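Ticket 3978
Subject: Subtitles drift after reel change, Sunday repertory screening
Site: Grevwood, screen 2
Reported by: Pongsak Chareonsuk
Status: Closed
Priority: High until the second show, then normal

Initial report

Feature is a restored 1980s comedy supplied by Sriwong as a seven-reel digital package. Original language audio, English subtitles. Subtitles are in sync for reels 1 through 3. From the start of reel 4 they run ahead of the dialogue and the gap gets larger until the reel ends. Reel 5 starts in sync again. Reels 6 and 7 are fine. Two customers complained at the box office. We refunded both.

Playback server is the Stosora unit. Content was ingested overnight from the distributor's drive. No errors in the ingest log. Hash check passed on all reels.

Update 1

Asked the site to confirm whether audio and picture hold sync with each other in reel 4. Confirmed: lips match, effects match. Only the subtitle track moves. That removes the audio delay setting and the processor from the list.

Asked for the server's playback log and the subtitle file for reel 4. Site also to try the following before the evening show:

Delete and rebuild the show playlist.
Reboot the server with the projector in standby.
Play reel 4 on its own, outside the playlist.

Update 2

Playlist rebuilt, no change. Reboot, no change. Reel 4 played alone shows the same drift, so the reel join is not involved. Pongsak timed the offset against one line near the start and one near the end. At the first line it was too small to measure by hand. At the last line the subtitle came up well before the actor opened his mouth.

A steady increase like this is usually a rate mismatch. A fixed offset would point to a wrong entry point in the composition file. 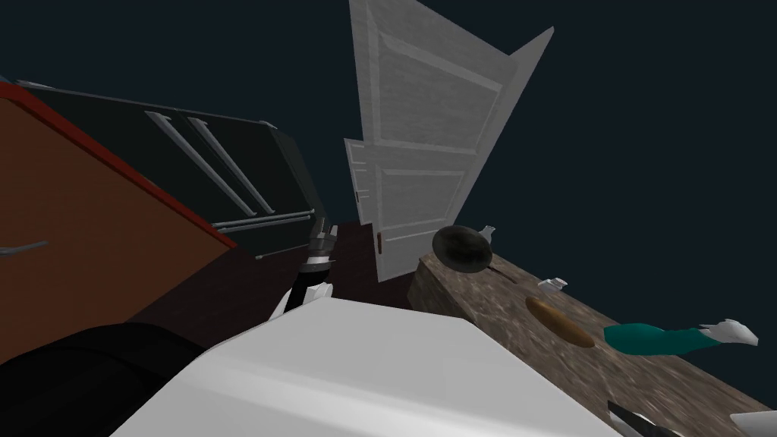

Compared the subtitle files for all seven reels. Six of them declare a time code rate of 24. Reel 4 declares 25. The event times inside reel 4 were also written on a 25 basis, so the file is consistent with itself and passes validation. The timings look as if they were taken from an older video master that ran at 25 frames per second and were never stretched to match the 24 frame picture. This also explains the direction of the error - a 25 frame master runs shorter, so every line comes up early.

Server is behaving correctly. It shows each subtitle at the time it is told to. Replacing hardware would have done nothing here, and the loan unit request is withdrawn.

Update 3

Contacted Sriwong with the file comparison. Their first answer was that the package had played at other sites without complaint. Sent them the offset timings and the header from reel 4. They passed it to Gonex, who did the subtitle conversion.

Workaround for the evening show was discussed with the site. Options were to run reel 4 without subtitles, apply a fixed subtitle offset, or swap the feature. A fixed offset would only move the error to the other end of the reel. Site manager chose to swap and put up a notice in the lobby. Ticket priority lowered.

Update 4

Gonex confirmed the fault. Reel 4 had been converted in a separate batch from the others after a text correction (a misspelled character name), and the operator used the older timing file. They supplied a supplemental package that replaces only the reel 4 subtitles. Picture and sound are referenced from the original package, so the original has to stay on the server. Do not delete it to save space.

Download and ingest took 16 minutes. The new composition appears in the content list with the same title and a version number of 2 at the end. The old composition is still visible and will still play, with the fault.

Update 5

Site ran reel 4 in full from the new composition. Checked at the start, the middle and the last line. All in sync. Joins from 3 to 4 and 4 to 5 are clean. Show playlist now points to version 2, and the automation cues for lights and curtain had to be added again by hand, as they don't carry over.

Ran the full feature the next morning with no drift reported.

Resolution

Faulty subtitle timing in supplied content. Fixed by supplemental package. No fault found on the server or projector.

Related: ticket 889 (same symptom, different title, cause was a wrong frame rate in the composition file itself).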